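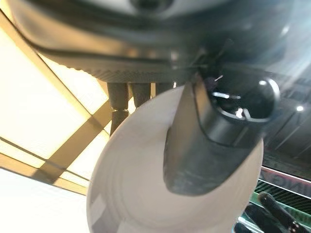
## White disc with faint rings, what would you call it?

**otumus_attic** · 27 November 2018

Hi all! I love this thing and I can't stop looking at it. Off-white, round, and when the light comes from the side you get these faint rings going out from the middle. I'm sorting my round stuff for the Cikby swap and I need a name for the label. Plate? Lid? Cover?

**ridgeback77**

Oh, nice one! I'd say plate. I have a stack of white ones from Wan and they show the same kind of rings when you tilt them.

**tinlid**

Not sold on plate. A plate usually has a rim you can spot, and I can't pick one out from that angle. I vote lid or cover.

**ridgeback77**

Plenty of plates have hardly any rim, though. Mine don't! You could slide a sheet of paper right off them.

**mossy_shelf**

Can we talk about the dark stuff behind it? Three charcoal rods hanging down from that ridged band, and the left one has a little joint in it. White against charcoal looks so good. I'd paint a whole shelf that way.

**tinlid**

Agreed on the colors. Still a lid.

**otumus_attic**

Ha, okay, you two! What about the rings, do you leave them alone or try to polish them down? I have 2 other discs with the same look and the Nurgate cream did nothing for either one.

**mossy_shelf**

Leave them! Please! The rings are the best part. Warm water, soft cloth, done.

**ridgeback77**

Same here, no cream. And flip it over before you write the label. A raised foot on the back would settle it for me.

**tinlid**

Fair. If there's a foot, I'll give you plate.

**otumus_attic**

Will check tonight and post the back.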